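Lerel 2: a review for people putting a first poetry book together

I write short poems and I had 58 of them in a folder called "book." Some were in the folder more than once. For two years I kept the order of the manuscript in a paper notebook and the list of where each poem had been sent in a spreadsheet, and the two never agreed. Last October I moved everything into Lerel, a desktop program for arranging poetry collections and tracking submissions. I've used it through one full reading season and one contest deadline. I paid for my own license.

What it does

Lerel keeps each poem as a separate document and lets you line the poems up into a manuscript. It builds the table of contents and the acknowledgments page from that order. There is a second part of the program, the log, where you record which poems went to which magazine, when, and what came back. The two parts are linked, so an acceptance in the log adds a line to the acknowledgments page.

You can write in it, but I don't. The editor is plain and a little cramped. I draft by hand, type in a word processor and import when a poem has settled down.

Setting up

Import took an evening. Plain text files came in cleanly. Word files mostly did, with one exception that matters a lot if you write the way I do: indents made with tabs were kept, and indents made with the space bar were thrown away. I had three poems with stepped lines and had to rebuild them all. Stanza breaks survived. Italics survived. A prose poem came in with a hard return at the end of every line and I had to take those out one at a time.

My old spreadsheet went into the log through the import screen. It asks you to match your columns to its own, and it takes up to 1,000 entries at a time. I was well under that. Anybody who has been sending work out for decades may need to split the file.

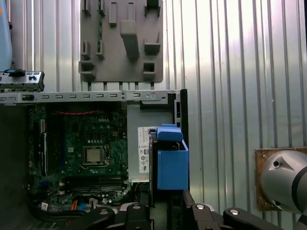 Ilze Kļaviņa told me that her import had gone worse than mine, that every dash in her long lines had turned into a question mark, and that she fixed it by saving the files again as plain text before she tried a second time. She also said the order view alone was worth the trouble, and I agree with her there.

Ordering the poems

The order view shows every poem as a card with its title and its first and last lines. You drag the cards. That's the whole feature, and it's the one I would pay for. Seeing the last line of one poem directly over the first line of the next showed me things I had missed on my living room floor. I had two poems in a row that ended on snow. I had a run of five that opened with "I." The section about my grandmother's house ended one poem too late, and I moved that poem to the front of the book, where it still is.

You can save an order under a name and go back to it. I have four saved orders and only one is any good, but I was more willing to try things knowing that the good one was safe.

There's a line counter as well. My manuscript has 2,351 lines. I have found no use for this number. A page count that updates as you drag would have been more help, because contests set their limits in pages. Lerel gives you the page count only when you export.

The submission log

The log is solid. You enter a magazine once and pick it from a list afterward. If a poem is out somewhere and you try to send it to a place that doesn't take simultaneous submissions, a yellow bar comes up. It stopped me once, with a packet for Mesham Review that I had all but sent.

When a poem is accepted, Lerel makes a list of the other places holding it, with the dates, so you can write and withdraw. It doesn't write the letters for you. I think that's right, though I know people who would like it to.

Two complaints. Fees are entered as a plain note and can't be added up, so I still keep my reading fees on paper for tax time. And a "no, but please send more" is recorded the same way as a form rejection unless you type it in the comments. Those notes are worth keeping track of and they should have their own box.

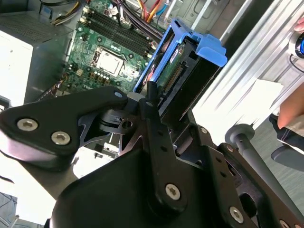 Open desktop computer case with a black gripper reaching in.

Export

Export makes a PDF or a Word file. The PDF is clean, each poem starts on a new page, and you can leave your name off for contests that read blind. Check the file before you send it. Mine came out with my name removed from the title page and still sitting in the document properties. I cleared it by hand. The help page does mention this, near the bottom.

Long lines are the weak spot. When a line is too wide for the page, it wraps with a hanging indent, which is correct, but you can't set how deep the indent goes. In a poem that already uses indents, a reader can't tell which is which. I ended up changing the page margins for the whole book to save one poem.

Compared with the others

I tried Fonus for a month before this. Its log is faster to fill in and it can add up fees, but it has no way to arrange a manuscript. If you only send out single poems, it may suit you better. Visser has a nice manuscript view that was plainly made for novels. It wanted chapters, and I got tired of telling it that a nine-line poem was a chapter.

Who should get it

Lerel makes sense if you have most of a book and are sending parts of it out while you work on the order. With a dozen poems, a notebook is enough. Poets who work across the whole page should import their hardest poem in the trial version first and look at the PDF.

I've kept mine. The manuscript is out at two presses now, in the fourth order, with the grandmother poem first.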